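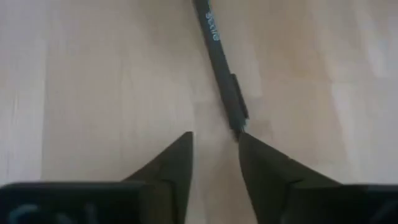
마룻바닥 위의 검은 펜, 그리고 끝이 뾰족한 두 손가락

떨어진 것들

683번 버스는 강을 건너고 나서도 한참을 더 갔다. 아버지는 창가에 앉아 무릎 위에 모자를 올려놓고, 지나가는 간판을 입속으로 하나씩 읽으셨다. 문방구를 하시던 시절부터 있던 버릇이다. 남의 가게 간판을 그냥 지나치지 못하시고, 글씨체가 어떻다느니 저 자리는 원래 약국이었다느니 꼭 한마디씩 하셔야 했다. 그날은 말씀이 없이 입술만 움직이셨는데, 나는 그게 기분이 좋으신 건지 나쁘신 건지 알 수가 없어서 가방 속 귤만 만지작거리고 있었다.

초대장은 아들이 가져온 것이었다. 아들은 이제 열한 살이고, 학교 방과후 교실에서 저스게이트에서 하는 공개 행사 안내문을 받아 와서는 냉장고에 붙여 놓고 2월이 되기만을 기다렸다. 저스게이트는 옛날에 실 공장이 있던 터에 새로 지은 건물인데, 일층에는 빵집과 자전거 가게가 있고 위로는 이런저런 연구소가 들어와 있다고 했다. 그중 타휘리라는 곳에서 일 년에 한 번 문을 열고 동네 사람들에게 로봇을 보여 준다는 것이었다. 보호자 동반이라고 쓰여 있었으니 나야 당연히 가야 했지만, 아버지까지 가시겠다고 할 줄은 몰랐다.

"할아버지, 로봇이 방바닥에 떨어진 걸 주워 준대요."

아들이 그 말을 했을 때 아버지는 콩나물을 다듬고 계셨다. 손이 떨리기 시작한 뒤로 아버지는 콩나물을 아주 오래 다듬으셨다. 대가리 하나 떼고 한숨 돌리고, 또 하나 떼고. 내가 하겠다고 하면 화를 내셨다.

"주워서 뭐 한대냐."

"주워서 준대요. 사람한테."

아버지는 더 묻지 않으시고 콩나물을 소쿠리에 담으셨다. 그런데 다음 날 아침에 모자를 꺼내 솔로 털고 계시기에 어디 가시냐고 했더니, 아직 날짜도 안 되었는데 미리 털어 두는 거라고 하셨다.

건물 앞에는 풍선이 묶여 있었고, 입구에서 목걸이 이름표를 나누어 주는 젊은 사람이 우리 셋을 보고 활짝 웃었다. 아래층 빵집에서 쓸 수 있는 2,000원짜리 쿠폰도 한 장씩 주었다. 아버지는 쿠폰을 지갑 맨 안쪽, 돌아가신 어머니 사진이 있는 칸에 넣으셨다. 귀한 것은 다 그 칸에 들어간다. 세탁소 보관증도 거기 들어가 있다.

우리는 삼층까지 계단으로 올라갔다. 승강기도 있었는데 아버지가 굳이 계단으로 가겠다고 하셨고, 아들은 할아버지 뒤에서 한 계단 아래에 딱 붙어 올라갔다. 할아버지가 넘어지면 받겠다는 생각이었겠지만 그 몸으로 누굴 받겠다는 건지, 나는 또 그 아래에서 둘을 한꺼번에 받을 각오로 팔을 반쯤 벌리고 올라갔으니, 누가 보았다면 참 이상한 가족이었을 것이다.

시연을 하는 방은 생각보다 소박했다. 나는 은색 문이 열리고 파란 불이 번쩍번쩍하는 곳을 상상하고 있었는데, 들어가 보니 밝은 색 마루가 깔린, 이사 나간 집 안방 같은 곳이었다. 신발을 벗고 들어가라고 해서 모두 양말 바람으로 섰다. 아버지는 양말 뒤꿈치를 기운 자리가 보일까 봐 벽 쪽으로 서셨다. 로봇은 방 한쪽에 있었다. 팔이 하나, 그 끝에 손가락이 두 개였다. 이름은 케넘이라고 했다.

"손가락이 두 개밖에 없네."

아버지가 처음으로 하신 말씀이었다. 로봇 옆에 서 있던 연구원이 그 말을 듣고 돌아보았다. 앞머리를 실핀으로 넘긴, 내 막냇동생 또래로 보이는 여자였다.

"네, 두 개예요. 두 개로 어디까지 되나 보는 중이에요, 어르신."

"젓가락도 두 개지."

"맞아요, 저희도 그 얘기 자주 해요."

아버지는 고개를 끄덕이셨다. 나는 속으로 조금 안심했다. 아버지는 처음 보는 사람과 말이 한 번 통하면 그날 하루는 내내 순하신 분이다. 안 통하면 집에 갈 때까지 모자를 안 벗으신다. 그때 보니 모자는 벌써 벗어서 손에 들고 계셨다.

연구원은 먼저 마루에 수건을 떨어뜨렸다. 케넘은 팔을 천천히 뻗어서 수건 가운데를 집어 올렸고 아이들이 손뼉을 쳤다. 다음은 플라스틱 컵이었고 그다음은 양말이었다. 양말이 딸려 올라갈 때 어떤 꼬마가 "발 냄새!" 하고 외쳐서 모두 웃었다. 벽에는 화면이 걸려 있어서 손목에 달린 작은 카메라로 보는 모습이 그대로 나왔는데, 아들은 로봇은 안 보고 그 화면만 보았다. 검은 손가락 두 개가 아래에서 올라와 있고 그 너머로 마룻바닥이 흘러갔다. 자기 손을 눈앞에 대고 방바닥을 기어 다니면 저렇게 보일 것 같았다. 아들은 집에 와서 실제로 그렇게 기어 다녔다.

"이번에는 좀 어려운 걸 해 볼게요."

연구원이 말하고는 주머니를 뒤졌다. 가운 주머니, 바지 주머니, 다시 가운 주머니. 옆에 있던 동료에게 뭐라고 속삭이자 그 동료도 자기 주머니를 뒤졌다. 준비해 둔 펜이 없어진 모양이었다. 앞 조에서 온 아이 하나가 기념품인 줄 알고 들고 간 것 같다고, 연구원이 얼굴을 붉히며 말했다.

그때 아버지가 안주머니에 손을 넣으셨다.

나는 그 펜을 안다. 특별히 비싼 것은 아니다. 문방구를 접던 해에 마지막으로 들여온 물건 가운데 하나로, 검은 몸통에 클립이 달리고 위쪽에 작은 하늘색 글씨가 박혀 있다. 팔다 남은 것을 아버지가 상자째 집으로 가져오셔서는 하나씩, 하나씩 꺼내 쓰셨다. 외상 장부를 다 정리하신 것도 그 펜이었고, 어머니 병실에서 간호사가 하는 말을 받아 적으신 것도 그 펜이었다. 손이 떨리면서부터는 글씨를 거의 안 쓰셨다. 그래도 외출하실 때면 꼭 안주머니에 꽂으셨다. 떨어뜨리기도 참 많이 떨어뜨리셨다. 식당에서 꺼내다 떨어뜨리고, 은행에서 서명하다 떨어뜨리고, 그러면 나나 아들이 얼른 허리를 굽혀 주워 드렸는데, 언제부턴가 아버지는 누가 주워 드리기 전에 먼저 발로 슬쩍 밟고 서 계시곤 했다. 사람들이 다른 데를 볼 때까지 기다렸다가 혼자 주우시려고.

"이걸로 해 보시오."

"어르신, 이거 쓰시는 거 아니에요? 혹시 흠집이라도 나면요."

"펜은 원래 떨어지는 물건이오. 내가 평생 팔아 봐서 알아요."

연구원은 두 손으로 펜을 받았다. 그리고 잠깐 생각하더니 도로 내밀었다.

"그럼 어르신이 직접 떨어뜨려 주시겠어요?"

방 안이 조금 조용해졌다. 나는 괜히 내가 긴장이 되어서 아들의 어깨를 잡았다. 아버지는 펜을 받아 드시고 마루 가운데로 두어 걸음 나가셨다. 기운 양말 뒤꿈치가 다 보였다. 펜을 든 손이 떨리고 있었고, 이번에는 그걸 감추려고 다른 손으로 붙잡지도 않으셨다. 그러고는 손을 놓으셨다.

톡, 하고 떨어진 펜은 한 번 튀고 조금 굴러가다가 클립 때문에 멈췄다. 아버지가 뒤를 돌아보셨다. 꼭 윷을 던지고 난 사람 같은 얼굴이었다.

케넘은 한참을 가만히 있었다. 수건이나 컵을 주울 때보다 훨씬 오래 생각하는 것처럼 보였다. 내가 보기에는 생각하는 것 같았는데 연구원 말로는 펜이 가늘고 마루에 빛이 비쳐서 어디를 잡을지 고르는 데 시간이 걸린다고 했다. 그게 생각하는 것과 뭐가 다른지 나는 모르겠다. 나도 시장에서 고등어를 고를 때 그렇게 서 있다.

팔이 내려갔다. 화면 속에서 검은 펜이 비스듬히 누운 채로 점점 커졌고, 손가락 끝이 그쪽으로 다가갔다. 아들이 숨을 참는 게 손바닥으로 느껴졌다. 뾰족한 손가락 두 개가 마루에 거의 닿을 듯하다가 오므라졌는데, 펜은 그 사이에서 쏙 빠져나가 옆으로 또르르 돌아갔다.

"아이고."

방 안의 어른들이 거의 한목소리로 그랬다. 아이들은 더 크게 그랬다. 연구원이 멋쩍게 웃으며 한 번 더 해 보겠다고 했다. 두 번째에는 집기는 집었는데 너무 끝을 잡는 바람에 들어 올리다가 놓쳤다. 펜이 다시 톡 하고 떨어졌다.

나는 아버지를 보았다. 속이 상하셨을까 봐, 아니면 거 봐라 하고 혀를 차실까 봐 걱정이 되었다. 그런데 아버지는 쪼그려 앉고 계셨다. 무릎이 안 좋으셔서 평소에는 절대로 그렇게 안 앉으시는 분이, 한 손으로 마루를 짚고 케넘의 손가락을 가까이 들여다보고 계셨다.

"끝을 잡으면 안 되지. 나도 맨날 그래. 급하니까 끝을 잡는 거야."

로봇에게 하시는 말씀이었다. 문방구에 오던 아이들, 연필을 이상하게 쥐고 시험지를 쓰던 그 아이들에게 하시던 말투와 똑같았다.

"클립 밑에를 잡아라. 거기가 무거워."

연구원이 자판 앞에 앉은 동료를 쳐다보았다. 동료가 어깨를 으쓱하더니 무언가를 만졌다. 나중에 들으니 잡을 자리를 사람이 골라 줄 수도 있게 되어 있다고 했다. 프로튼이라는 이름의 프로그램인데, 사람이 화면에 손가락으로 짚어 주면 케넘이 그쪽으로 가 보는 식이라고, 아들이 버스 안에서 내게 세 번이나 설명해 주었다. 어쨌든 연구원은 납작한 화면을 들고 와서 아버지 옆에 같이 쪼그려 앉았다.

"어르신, 여기 한번 짚어 주세요. 아까 말씀하신 데요."

아버지는 화면 위로 손가락을 가져가셨다. 손가락이 펜 위에서 이리저리 흔들렸다. 엉뚱한 데를 짚을까 봐 내가 나서려는데, 아들이 먼저 가서 할아버지 옆에 앉았다. 손을 잡아 드릴 줄 알았더니 그러지는 않고 그냥 턱을 괴고 기다렸다. 연구원도 기다렸다. 뒤에 줄을 서 있던 다음 조 사람들도 문간에서 목을 빼고 기다렸다. 아버지는 숨을 한 번 들이마시고, 내쉬는 숨 끝에 콕 하고 짚으셨다. 사격하는 사람들이 그렇게 한다고 나중에 말씀하셨다. 군대 이야기는 거기서부터 버스 세 정거장쯤 이어졌다.

세 번째에 케넘은 펜을 집었다. 클립 조금 아래를 두 손가락으로 물고, 천천히, 정말로 천천히 들어 올렸다. 펜이 조금 기울기는 했지만 떨어지지는 않았다. 팔이 방향을 틀어 쪼그려 앉은 아버지 쪽으로 왔다. 아버지는 손바닥을 펴서 내미셨다. 떨리는 손바닥이었는데, 펜이 그 위로 내려올 때 가만히 보니 로봇 손도 아주 조금씩 떨고 있었다. 모터 때문이라고 했다. 멈춰 있으려고 애를 쓰면 도리어 그렇게 잘게 떨릴 때가 있다고, 그걸 줄이려고 작년 내내 고생했다고 연구원이 말했다.

"멈춰 있으려고 하면 떨린다."

아버지가 그 말을 따라 하셨다. 그러고는 펜을 꼭 쥐고 웃으셨다. 어머니 장례 뒤로 그렇게 이를 다 보이며 웃으시는 건 처음이었는데, 윗니 하나를 새로 해 넣으신 걸 나는 그제야 알았다. 언제 혼자 치과를 다녀오셨는지, 딸이라는 사람이 그것도 모르고 있었다.

사람들이 손뼉을 쳤다. 로봇에게 치는 것인지 아버지에게 치는 것인지 모르겠지만 아버지는 당연히 본인에게 치는 줄 알고 모자를 들어 답례를 하셨다. 일어나실 때는 무릎에서 뚝 소리가 나서 결국 나와 아들이 양쪽에서 부축을 했다. 아버지는 아야, 아야 하시면서도 케넘에게 수고했다는 말을 잊지 않으셨다.

방을 나오기 전에 방명록을 쓰는 탁자가 있었다. 연구원이 한 줄 남겨 달라고 했고 아들은 커다랗게 '또 올게요'라고 썼다. 그 옆에 로봇도 그렸는데 손가락을 다섯 개나 그려 놓아서 내가 두 개 아니었냐고 했더니, 이건 내년 거라고 했다. 나는 덕분에 즐거웠다는, 어디에나 쓰는 말을 썼다. 그리고 당연히 아버지는 안 쓰실 줄 알고 방명록을 덮으려는데 아버지가 내 손등을 탁 치셨다.

아버지는 안주머니에서 그 펜을 도로 꺼내셨다. 의자를 당겨 앉으시고, 종이를 반듯하게 맞추시고, 클립 밑을 쥐셨다. 글씨는 많이 흔들렸다. 옛날에 가게 유리문에 '신학기 공책 입하'라고 써 붙이시던, 동네 사람들이 다 알아주던 그 글씨는 이제 아니었다. 획이 산길처럼 구불구불했다. 그래도 한 자 한 자 다 읽을 수 있었다.

'볼펜은 클립 밑을 잡을 것. 급하게 하지 말 것.'

그러고는 그 아래에 날짜 대신 옛날 가게 이름을 쓰셨다. 연구원이 이걸 복사해서 자판 옆에 붙여 놓아도 되겠냐고 물었다. 아버지는 뭘 그런 걸 붙이냐고 손사래를 치시더니, 문을 나서다 말고 돌아서서 붙이려면 너무 높이는 붙이지 말라고, 테이프는 네 귀퉁이에 다 해야 들뜨지 않는다고 일러 주셨다. 연구원은 그걸 또 받아 적었다. 받아 적을 펜이 없어서 아버지 펜을 빌려 적었다.

일층 빵집에서 우리는 쿠폰으로 단팥빵을 샀다. 계산하는 데 한참 걸렸다. 아버지가 지갑 맨 안쪽 칸에서 쿠폰을 꺼내시다가 어머니 사진을 떨어뜨리셨기 때문이다. 사진은 팔랑팔랑 날아서 빵 진열대 밑으로 반쯤 들어갔다. 나는 허리를 굽히려다가 말았다. 아버지는 발로 가리지 않으셨고, 뒤에 선 사람에게 미안하오, 잠깐만 기다려 주시오, 하고 말씀하시고는 진열대 옆을 짚고 천천히 앉으셨다. 납작한 것은 집기가 더 어려운 모양이었다. 손톱으로 한 번, 두 번 긁으시더니 고개를 들어 손자를 부르셨다.

"얘, 이건 네가 좀 주워라. 할머니다."

아들이 바닥에 배를 깔다시피 엎드려 사진을 집었다. 엄지와 검지, 꼭 손가락 두 개만 써서 집더니 팔을 뻣뻣하게 돌려 할아버지 손바닥 위에 올려놓았다. 입으로는 위잉 하고 기계 소리를 냈다. 케넘은 그런 소리를 내지 않았는데도 그랬다. 빵집 주인이 웃음을 참느라 얼굴이 빨개졌다.

돌아오는 버스에서 아버지는 간판을 소리 내어 읽으셨다. 저기는 글씨가 너무 가늘고, 저기는 원래 쌀집이었고, 저 집은 받침이 떨어졌는데 왜 안 고치나 모르겠다고 하셨다. 나는 귤을 까서 아들에게 반, 아버지에게 반을 드렸다. 강을 건널 때쯤 아들은 내 팔에 기대어 잠이 들었다.

"내년에도 한다더냐."

"해마다 한대요, 아버지."

"그때는 연필을 가져가 봐야겠다. 연필은 클립이 없어서 굴러가거든."

아버지는 귤 한 쪽을 입에 넣으시고 창밖을 한참 보시다가, 육각 연필하고 둥근 연필을 하나씩 가져가야 공평하다고 덧붙이셨다. 둥근 연필이 창고 상자에 아직 남아 있을 거라고, 집에 가면 저녁 먹기 전에 같이 찾아보자고 하셨다. 나는 그러자고 했다. 상자가 열 개도 넘게 쌓여 있는 창고를 생각하니 저녁이 많이 늦어질 것 같아서, 내릴 정거장을 하나 앞두고 남은 단팥빵을 마저 꺼내 나누어 먹었다.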